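Iststead repair and parts shop asked to put a price on sorting cells before it buys any
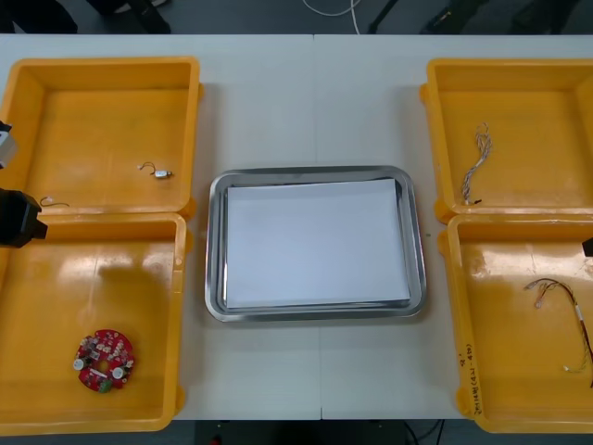

The sorting table at Weneck, with parts in the yellow bins and a tray of paper between them.

ISTSTEAD, 25 Sep 2022 – Weneck, the Iststead company that strips down small appliances and sells the usable parts, wants to buy seven two-armed robot cells for its sorting room. Its own budget review says the case for doing so has yet to be made.

The review, which went to managers last week, covers the plan first put forward in May by operations head Jonas Brunner. He wants the cells to take over the sorting of motors, circuit boards and wiring that now fills most of the day for one shift. The supplier would be Drondora, which has quoted for the arms, the grippers, the controllers and a first year of support.

The quote doesn't cover everything. Tables, bins, trays, lighting, floor wiring and the hours needed to set up each new kind of part are listed in an appendix under "customer scope," with no figures next to them. Mathias Wallner, who wrote the review, puts it this way: "We have a firm price for the part of the job that was always going to have a firm price."

Brunner argues that the room is close to ready. The trial table is a plain white one, two panels joined end to end, with yellow plastic bins paired at each side and a steel tray in the middle. He says nothing on it is special and all of it can be reordered quickly.

Wallner agrees that the furniture is cheap. His complaint is with what goes in the bins. A single small motor with its lead attached is a fair test, he says, and so is a round circuit board lying flat with space on every side. Wire is harder. The harnesses that arrive at Weneck are bent, twisted together and frayed at the ends, and no two loads look alike.

"Every demonstration I have been shown had one or two items in a bin," he said. "Our incoming crates are full to the top. I would like to see a price for that."

The plan assumes each cell can get through 1209 parts in a shift. That number appears on page two of the proposal and again in the payback table, and the review could not find where it came from. Drondora told Weneck it was a planning value based on rigid parts of similar size. Wiring isn't rigid, and by weight it is the largest single category the company handles.

Brunner says the figure was meant as a starting point and that he would be happy with less. "People read it as a promise," he said. "I put it in so we could have a conversation about money." He did not say what lower number would still pay for the cells.

The review tries a few. If the cells sort wiring at half the assumed rate, payback moves past the end of the support contract. If a person has to stand by to untangle harnesses, it moves further, and the review stops calculating there.

There is also the matter of spare parts. Gripper fingers are treated as wear items, and the quote includes 20 sets across all seven cells. Wallner asked how long a set lasts when it is picking up cut wire ends and bare metal. Drondora offered a range so wide that he left it out of the payback table and put it in a footnote.

Floor work is a smaller sum but an awkward one. Cables at the trial table run underneath and across the floor behind it. That may do for a trial. For seven cells in a room where carts come through all day, the building's insurer wants covered channels, and the contractor Tanner has so far given only a verbal estimate for cutting them. Tanner's people are due back to measure once the layout is settled, and the layout has changed twice since spring.

Labels are on the list too. Bins at Weneck are marked by hand in black marker, a habit that suits the staff. The proposal calls for printed codes on every bin the cells would use, more than 200 of them, along with a reader at each table. The reader is in the quote. The printing, and the hours spent relabeling, are not.

None of this has killed the plan. The review recommends buying one cell, running it for a full quarter on crates taken straight from the loading dock, and writing down every time someone has to step in. It asks that Drondora hold its price on the other six while that happens. The company has said it will hold the price of the arms but not the controllers.

Brunner is not keen on the slower route. He says a single cell carries nearly the same setup cost as several, and that a quarter spent watching one table is a quarter in which the sorting shift stays short-handed. Two of its positions have been open since May.

Wallner doesn't dispute the openings. He notes that filling both for a year would cost less than the controllers alone, and that the review was not asked to look at pay.

Managers are expected to decide between one cell and seven at their next budget meeting. Drondora's current quote runs out before then – the supplier says it can be renewed, with a new price list.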